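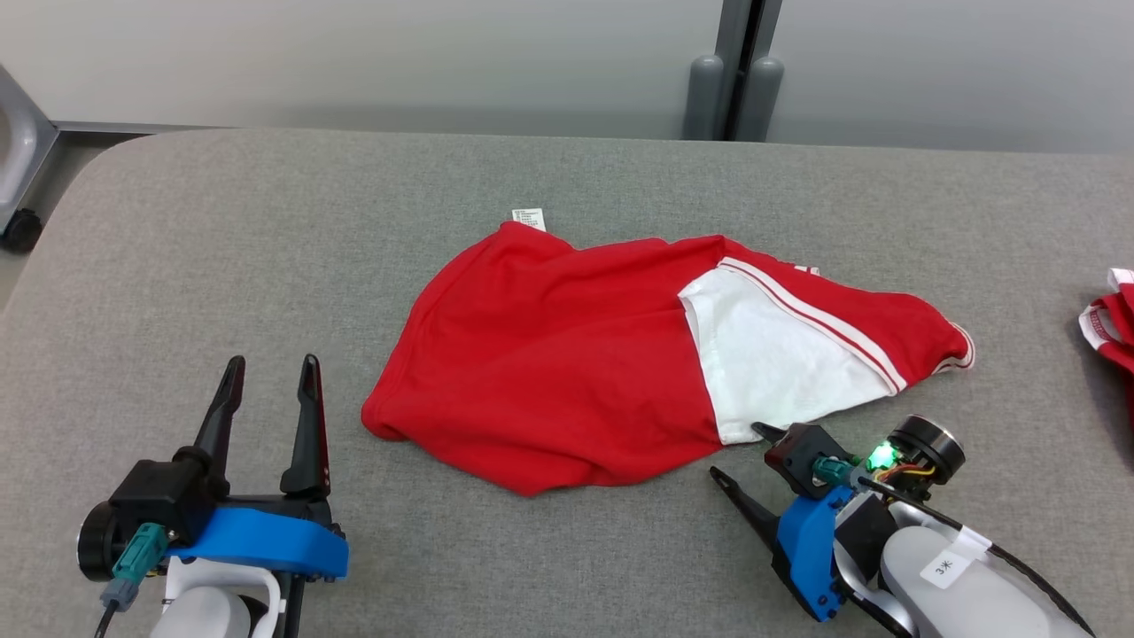
Red garment with white lining and striped trim on a gray padded surface.

Pineo opens sportswear folding room in March

Pineo, the garment care company led by Mechthild Plattner, is pleased to announce the opening of its new folding room for club and school sportswear. The room starts work in March and will accept orders of 44 pieces or more.

Folding is done on gray upholstered surfaces. The company has chosen a padded surface with a woven cover for this work, as light sports fabric can slide easily on a hard table.

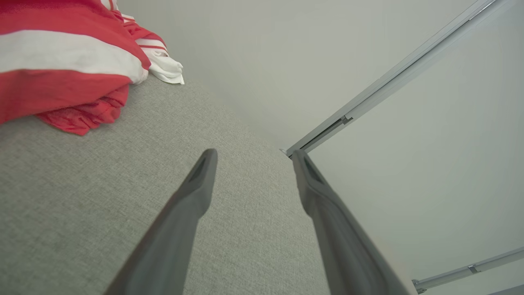 Each garment is opened, turned to the right side and smoothed by hand before the first fold is made. Care labels are put back inside the waistband or the collar. Striped pieces are folded along the stripe when the cut permits it.

"Lined shorts need more patience than shirts," said Sun-ja Heo, who is responsible for the room. "The lining must lie flat first, and after this the outside will follow."

The first customer is the sports club Cirnlow, which has ordered the folding of 1245 pieces for the spring season. Finished garments are delivered in stacks, sorted by size.

Clubs which are interested in the service can ask for a price list from Adi Liew at the Pineo customer office.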